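From: Maëlys Lemaire
To: ploro-users list
Subject: Re: [ploro-users] How many demos per task before you train?
Date: July 2020

Hi all, hi Sebastian,

Great question, and it landed right as I was writing up our notes from the Dorneck bench, so you get the long version!

Sebastian wrote:
> We have one arm running at Stemton and want to start collecting
> teleop demonstrations for pick-and-place. Before I burn a month
> on it: do you go for lots of episodes of one task, or fewer
> episodes spread over many tasks? And do you reset the objects to
> marked spots or just drop them wherever? Our first try in March
> was all one cube in one spot and the policy was hopeless as soon
> as the cube moved.
>
> Also curious how strict people are about throwing away bad
> episodes. My instinct is to keep everything.

Your March result sounds very familiar. Our first set was the same thing, one cube, one starting place, and the trained policy went to that place whether the cube was in it or not. It was almost charming to watch. We had taught it a location and called it grasping.

So for the current set we aimed at 3,000 episodes over 21 tasks, and we just passed the halfway mark. Every task is one short sentence ("put the cube in the bowl", "move the tongs to the left of the bowl", that kind of thing) and the operator reads it off the screen before starting. We keep several objects out in every episode, including ones the sentence doesn't mention. I can't recommend this enough. With only the target on the table the model never has a reason to listen to the sentence, and you find that out very late.

We also mix shapes on purpose. A cube is easy to grip from any of its sides, tongs are long and thin and only work if the wrist is turned the right way, and lumpy food-type items make the operators slow down and think, and you can see that in the trajectories. I love those episodes. There is so much more going on in them than in a hundred clean cube lifts.

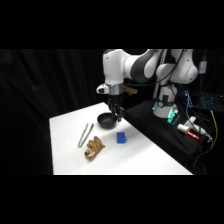
How many operators do you need before the data stops looking like one person's habits? We saw the difference with 2, and I would try for more if you can get them, because two people approach the same object from quite different heights and angles and the policy copes better with both in the mix.

On resets: no marked spots. We tried tape marks for a while and people lined things up with them without meaning to. Now the operator clears the tabletop, puts the objects back by hand in a new arrangement, and takes a quick look at the last start image on the monitor to make sure it's different enough. It costs a little time per episode and it's worth every second. Do shuffle which object ends up near the robot base, too. Ours was nearly always the bowl for the first few sessions, and the plots of start positions showed it right away.

On bad episodes, I'm partly with you. We keep a fumbled grasp if the operator recovers and finishes, and those go in with a "recovery" tag. We drop anything where the wrong task was done, where a hand came into view before the end, or where the recording has gaps. Whatever you decide, write the rule down before you start, then tag as you go. Tagging afterwards is miserable – I did nine hours of it in the spring and I would rather have collected the data again.

One more thing on cameras: lock the exposure. A white tabletop under strong light will push auto exposure all over the place as the arm moves through, and your early and late steps end up looking like different rooms.

I can put our task sentences and the tagging sheet in the Ploro wiki if people want them. The script that plots start positions is rough but it runs, so I'll add that too. Sebastian, which gripper are you on at Stemton, and are you recording joint positions or only the end effector pose? I'd save both while you're at it.

Cheers,
Maëlys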